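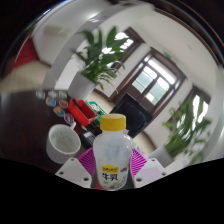 Does the Color of a Milk Cap Mean Anything?

Ask a grown-up what a yellow cap on a milk bottle means and you'll probably get an answer right away. Low fat! Creamy! Extra vitamins! Then ask how they know. That second question is the good one.

Lots of people believe there is a secret cap code that works everywhere. I don't think you should believe it, at least until you've checked. A dairy can choose its own colors. In one store a blue cap might be on the whole milk, and in another store the blue one might be skim. If you learned the colors at home and then went on a long trip, you could pour yourself quite a surprise.

So what should you trust? Start with the words on the bottle, even if they're in a language you don't speak. Take 牛乳. Those two characters are the Japanese word for cow's milk, and you say it "gyuunyuu." The first character, 牛, means cow. The second, 乳, means milk. Cow, milk. That tells you more than a yellow cap can.

Does it tell you everything? No. It doesn't say how much fat is in there or how old the milk is. For that you have to find the small print, and small print is where people get lazy. Look for the date. Look for the list of what's inside. If the letters are too tiny, get a magnifying glass or someone with better eyes.

What about the plastic?

Some milk bottles are cloudy and you can partly see through them. People say, "That's good, you can see if the milk is fresh." Can you? Milk that has just started to go sour can look the same as milk that is fine. Your eyes are good at telling you if a bottle is full or nearly empty. They are not so good at telling you if it's safe to drink, so check the date and ask an adult.

You may also hear that light is bad for milk. This one holds up pretty well. Strong light can change the taste after a while, and it can use up some of a vitamin called riboflavin. A see-through bottle lets more light in than a thick cardboard carton does. In a closed refrigerator it's dark anyway - yes, the little bulb goes off when the door shuts. (Don't take my word for that either. Find the switch by the door and press it.)

Try it yourself

Salamatu Fashola's class tested the cap code with a survey. They asked 20 people what a yellow cap means on milk. They got 6 different answers, and most people sounded very sure.

You can do the same thing. Write down each answer before you ask the next person, and don't let them hear each other. Then go to a store with an adult and read the labels behind the yellow caps. If there aren't any yellow caps, pick another color and start again.

Words to know

Dairy: a place where milk is made ready to sell.
Riboflavin: another name for vitamin B2.
Survey: asking many people the same question.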